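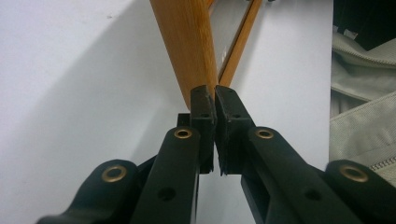

Mircea Nedelcu objected, when he read our first draft, that a wooden frame should be judged by its narrowest place and that an average over all its parts says very little. We accepted this remark and changed the order of the section.

Figure 1. Light-colored wooden frame, narrow V shape.

3.2 Frames that narrow toward the bottom

In the Wondcombe survey we recorded 497 household objects with a wooden frame. Of these, 200 had at least one place where the wood comes to a V, as in Figure 1. We treat them as a separate group. The owners answered a short form on the age of the object, where it is kept and whether it was ever repaired.

A narrow V is difficult to clean and also difficult to repair. The owners often wrote that dust stays there, and that a cloth does not reach it well. Repairs with glue were reported more often for this group than for the straight frames - but the V frames in our survey were also older, and we could not separate the two effects. The Sternholm list, with roughly 3000 entries, does not record the shape of the frame at all, so a comparison was not possible.

We asked for the finish of the wood in each form. Many owners left this line empty, and 440 forms had an answer we could use. Light wood was named most often. We do not know if this shows a real preference or only what was sold in the region at that time.

Comments (3)

Illés
Was the glue type recorded? In my experience it matters more than age.

clika_reader
The forms from May are missing in the appendix, or I cannot find them.

Illés
They are on the last page, under the second table.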